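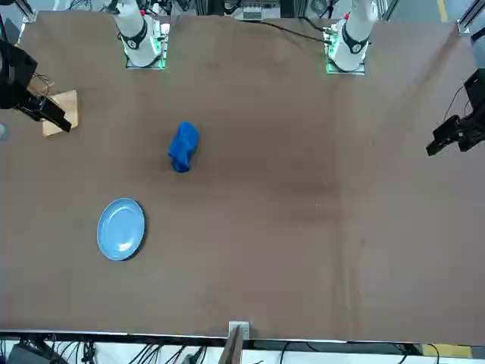 Dec 3, 2020

I have become a person who bakes bread in December, in Australia, with the oven going and every window in the house open. I blame my neighbour Kosmas Tzanetos, who handed me a jar of sourdough starter over the fence back in winter and told me it was older than his kids. I've kept it alive since then (mostly) and it now has its own shelf in the fridge next to the beetroot.

Summer baking is a completely different game though! In July I could leave a dough on the bench all day, go to work, come home, have a cuppa, and it would still be sitting there thinking about it. Last week I mixed one up after brekkie, ducked out to get the tyres looked at, got chatting, and came home to find it had climbed out of the bowl and was on its way down the cupboard door. I scraped up what I could and made it into a very flat focaccia with rosemary and far too much salt. My daughter ate most of it standing up, so I'm calling that one a win.

What I do now is use less starter and colder water, straight out of the fridge, and I get the shaped loaf back into the fridge by lunchtime. Then I bake at some horrible hour of the morning before the sun gets onto that side of the house. The oven dial goes nowhere near where the recipe wants it, so I put the pot in early, turn it up as far as it will go and hope. The crust has been a good colour lately. The bottom is another matter — I've started sliding an old biscuit tray onto the rack underneath and it does seem to help.

Flour is the other thing. I was buying whatever the supermarket had, which earlier this year was often nothing at all, and then Evdokia from my old netball team (Evdokia Deligiannis, for those of you who remember the oranges) put me on to a place called Stamatopoulos that does 20 kilo bags. I could barely get it out of the boot! It lives in a plastic tub in the laundry and I've been giving it away in jam jars to anyone who stands still long enough. It drinks up a lot more water than the old stuff, so if you try it, hold a bit back and see how the dough feels before you tip the lot in.

Next on my list is a fruit loaf for Christmas morning. I want sultanas, orange peel and some of the walnuts Mum posted down, and I can't decide whether to soak the fruit in tea or in the end of a bottle of muscat that's been in the pantry since we moved in. Mum says tea. Kosmas says muscat, and he has offered to come and supervise. I'll do two small ones and let them fight it out, and I'll put the recipe up once I've written down some proper quantities.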